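Papers > Service robotics > Bomer kitchen kit > Section 4

4 Grasping trials with the Bomer kit
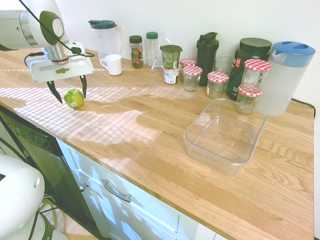

February. By the Brusano test group

The Bomer kit is sold by Brenstead as a parallel gripper, a wrist adapter and a licence for the Monti grasp planner. We tested the planner with the settings supplied, in a domestic kitchen under daylight. No blinds were closed and no lamps were added.

Each object was offered in 12 poses, with 2 attempts per pose. A grasp was scored as good if the object was lifted 50 mm and held until the arm came to rest.

Figure 3. Approach to a green apple on the worktop, with the fingers pointing down on either side of the fruit.

For the apple, a good grasp was recorded in 11 of the 12 poses at the first attempt. In the remaining pose the planner rejected every candidate and returned the arm to its start position. The manual does not describe this case. Bands of direct sun on the worktop had no measurable effect on the planning time. Results for the clear containers are given in Section 5.

Contact: Brusano test group | Copyright Brusano | Back to top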